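Pebble segmentation on speckled carpet, anyone got it working?

zeven_k
10 March 2020
Trying to get our planner to learn clean-up tasks from head camera footage. Clay pebbles spilled by a plant pot, person picks them up by hand. The Broklow segmenter claims 36 fps and "clutter robust". I have my doubts. On our carpet it reports 504 objects.

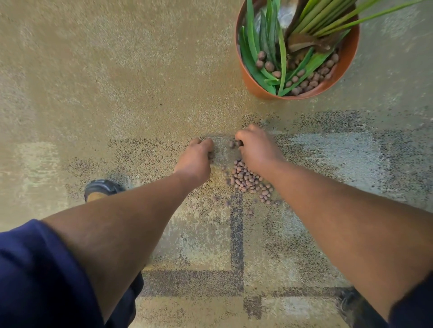

Lowering the sensitivity loses the strays first, so the planner stops with pebbles still on the floor. Tried 17 thresholds, none of them any good.

palfi_fan
Have you got depth? Colour alone on a flecked carpet is asking for trouble.

zeven_k
No depth. And the hands cover the pile just when I need to see it.

Irén Medve
I don't agree that you need to find every pebble. Treat the pile as one region and replan after each grasp. We did that at Wendanholm and it was fine.

zeven_k
Fine on what floor?

Irén Medve
Grey lino.

palfi_fan
Well then. A region mask won't help with one that's rolled off on its own. I'd label 9 clips by hand and retrain before believing anybody's demo.

Irén Medve
Retrain if you like, you'll be back here in September with a different carpet.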